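Monday, late

Feet up, leftover noodles, and I can already tell this is going to be a long one because my brain won't shut off. First full day back at Cellard after the long weekend and they've gone and moved everything! The returns line used to run down the left side by the loading doors and now that whole stretch belongs to the Tolska, which is the sorting machine they've been promising (threatening?) us with since spring. It's big and it hums. I'll give it this much, it hums in a pretty nice key.

So the Tolska reads the tags and sends each bag down a chute, and that used to be my job, or the first half of my job. I was good at it too. I could tell a Dvorak hoodie from the cheaper one with my eyes closed, just from the cuff. Now the bag comes to me already sorted and all I do is check and fold. The pay is the same, they were very clear on that, and I believe them for now.

What gets me is the quiet. We used to yell across the tables all day, what size is this, who's got the tape, what did you have for dinner. Now the chutes keep everybody facing the same way and you're talking to the back of somebody's head. We still had a good laugh at lunch though, and somebody brought plum cake, so it wasn't all gloom.

The other half of the change is folding, and that one is going slower. The folding side is the part they call Skatgate (I don't know who comes up with these names, it sounds like a scandal at a card club). A folding machine has to learn what a sleeve does, and a sleeve does whatever it wants. So they're teaching it with grippers that people hold in their hands, one in each, and you work the clothes with those instead of your fingers.
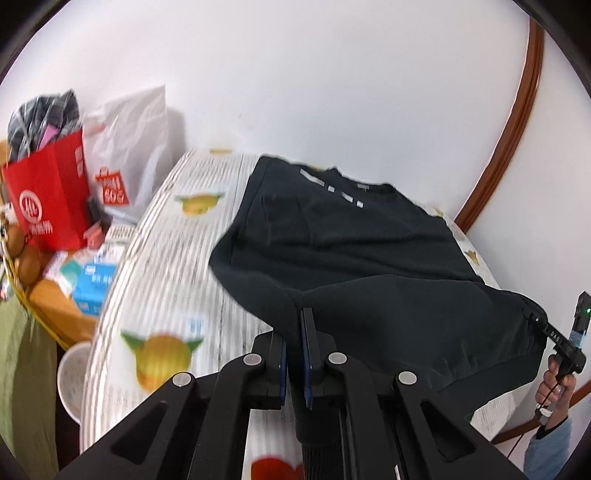 Black sweatshirt on the fruit tablecloth, sleeve in the jaws.

I do love that tablecloth. Folding at a table with lemony-looking fruit all over it beats the gray benches by a mile, and dark clothes show up on it so well. Black on a gray bench at the end of a shift is murder on the eyes.

Anyway, the grippers. I had my turn with them and oh my gosh, my forearms. You squeeze and squeeze, and the first hour I felt like I was doing laundry in oven mitts. Then something clicks and you quit thinking about your fingers and start thinking about where the cloth wants to bend. I did 9 in a row without dropping one and was so proud I told the bus driver. The target on the sheet is 50 a shift, which is a joke next to the 146 I fold by hand on a decent day, but they swear up and down that speed doesn't matter yet.

Hoods are bad. Zippers are worse, they swing. My favorite is a plain crew neck, because you've got a proper collar to line everything up with and the ribbing gives you something to grab. I tried explaining this to the shift lead and she wrote it down, which surprised me! Seven years of folding and that was the first time I ever saw anybody there write down something I said about a sweater.

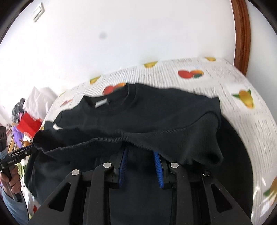

Will the machine take over all the folding once it has learned?
The plan we were given has it doing plain tops first, with people keeping the hoods, zippers and anything stained or torn.

That's copied off the sheet they handed out, pretty much word for word, and I stuck it on the fridge next to the dentist card. I keep reading it over. "First" is the word I keep landing on. First, and then what? I meant to ask at the meeting and then the coffee came around and I chickened out.

I'm not mad at it, I don't think. My back hasn't hurt once today and normally by now I'd be lying on the floor with the heating pad. I just liked being the one who knew the cuffs.

Tomorrow I'm on the early, so up at 5, ugh. Need to find my wrist brace (bathroom drawer?) and take the cake tin back. Going to ask about the training spot on the Tolska too, if I can get to the lead before the line starts.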